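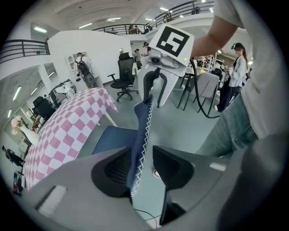
A **checkered tablecloth** is a table covering with a pattern of squares in two or more colors, most often white and one other. Red and white is the version most people think of first, with blue, green and pink close behind. The cloth is used in homes, cafés, break rooms and at picnics, and it is sold in cotton, polyester, blends and wipe-clean coated fabric.

## Pattern

The word "checkered" is used loosely. In a strict checkerboard, solid squares of two colors alternate. In gingham, stripes of a color cross on a white ground, giving three kinds of square: white, full color, and a paler mix where color and white threads overlap. Sellers often use the two names as if they meant the same thing, and a shopper going by the label alone may well get the wrong one.

Woven checks show on both sides of the cloth. Printed checks are usually fainter on the back. The claim that woven cloth always keeps its color longer is repeated in many household guides, seldom with any testing behind it. Dye, washing temperature and sunlight all matter too.

## Size and drop

The part of the cloth that hangs past the table edge is called the drop. To find the size needed, the drop is doubled and added to the length and width of the tabletop. A square cloth 70 inches on a side gives a drop of 15 inches on a 40-inch square table.

Etiquette books like to give exact drops for "casual" and "formal" meals. These numbers differ from one book to the next, and there is little sign that many households follow any of them. A more practical limit is the height of the chair seats. A cloth that reaches much lower tends to bunch up in the sitter's lap or get caught when a chair is pushed in.

## Claimed benefits

Checks are widely said to hide stains. The idea is reasonable for small marks on a busy pattern, but half or more of a typical check is white or pale, and coffee shows on it as it would on a plain cloth.

The home goods seller Lernus has advertised that 83 percent of diners find a checkered table "more welcoming" than a bare one. The company did not publish the questions, or say how the 200 people asked were chosen. Textile writer Shaohua Cheng has called the figure "a slogan with a decimal point missing," and noted that the survey never compared checks with any other pattern.

Beltix, which makes coated cloths, states that its fabric will stand 500 wipes without fading. The type of cleaner is not given, and neither is the amount of pressure used.

## Origin stories

Several accounts name a single restaurant or region as the source of the red checkered cloth. They contradict each other and should be treated with care. Checked weaving is very old and appears in many places - it needs only two colors of yarn and a simple loom setup - so a single point of origin is unlikely.

## Care

Cotton cloths may shrink in the first hot wash, and crooked checks make any uneven shrinkage easy to see. Coated cloths are wiped down and stored rolled, as folds can leave lasting creases.

## See also

- Gingham
- Oilcloth
- Table runner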